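Putting your screwdrivers away between jobs

I used to keep all my tools in one deep drawer, and I'm sure I lost more time rummaging in it than I ever spent mending anything. A plain cardboard box on the floor beside you is a lovely place to start — tip the lot in, then take the tools out one by one.
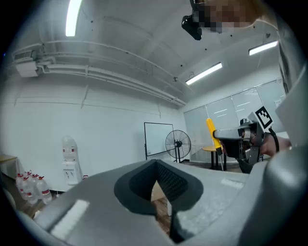 Page last changed: 2020-12-27

Pick up each screwdriver by the handle and keep the shaft pointing down, well away from your knees. Give it a wipe with a dry cloth, look at the tip, and put any worn ones to one side. Bright handles, yellow ones especially, can go at the back of the rack, as you'll spot them anyway. The dull little ones want to be in front.

Felicja Wysocka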